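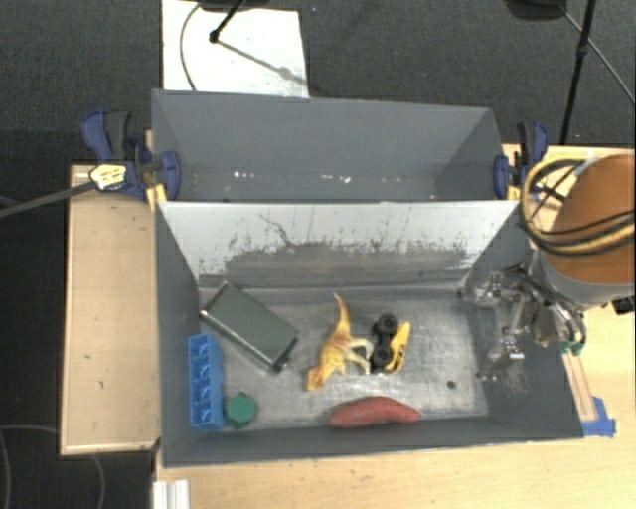

Several users have asked whether the Ikau 3000 label printer must be calibrated again each time a new roll is fitted. It must be calibrated when the label size or material changes; a roll of the same type can be used at once.

Section 4. Loading and Calibrating Label Stock

Before starting, make sure that the printer is switched on and that no print job is waiting.

1. Press both side latches and raise the cover until it locks.
2. Remove the empty core from the spindle. Keep the two end caps.
3. Fit the end caps to the new roll and set it in the cradle, with the labels facing up.
4. Draw the leading edge under the guide and past the tear bar.
5. Move the guides inward until they touch the stock without bending it.
6. Close the cover. Both latches must click.
7. Hold the Feed button until the status light flashes green, then release it. The printer advances several blank labels and stops.

Note: Pleltance storage labels, stock code 1036, have a narrow gap. Select "Short Gap" in the Media menu before step 7.

Caution: The print head remains hot after use. Wait 30 minutes before touching it or cleaning it.

Applying labels to storage bins

Wipe the surface with a dry cloth and press the label down from the center outward. Scuffed or textured plastic holds adhesive poorly -- use the Rakutar hanging card holder on such surfaces.

If the status light shows steady red after calibration, open the cover, check that the stock lies flat under the guide and repeat steps 4 through 7.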